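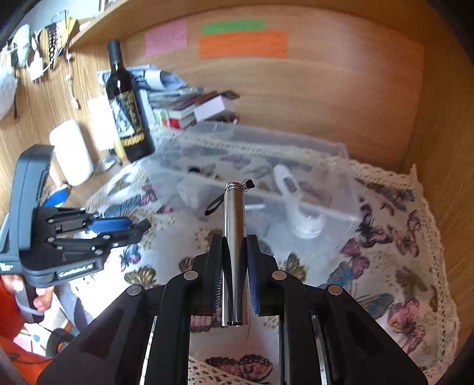 Week 4: Friction and grip

Read the chapter on forces before the tutorial. You will need the idea of a normal force, and we won't go over it again.

When two surfaces touch, each resists sliding over the other. Up to a limit the resistance matches whatever push is applied. Past that limit the surfaces slip. For dry solids the limit is close to

F = μN

where N is the force pressing the surfaces together and μ depends on the pair of materials. Rubber on dry concrete has a high value, steel on ice a very low one. There is no μ for "rubber" alone, a mistake that came up often in last year's scripts.

Contact area does not appear in the formula. A brick on its side and a brick on its end need the same push to start moving. Soft materials such as rubber do not follow this rule well – see Endale's notes, section 2.

Worked case
A smooth rod of weight W is held upright between two flat pads, each pressing with force N. Friction acts at both pads, so the rod stays up if

2μN ≥ W

With W = 14 newtons and μ = 0.5, each pad must press with at least 14 newtons. Halve μ and the force doubles. Oil on the rod has much the same effect.

For the tutorial
Redo the case with the rod lying level, held at its middle. Then hold it near one end and say what else has to balance.

Hand sheets to Bezawit Adugna before the session. Late sheets go in the box outside the Loma room.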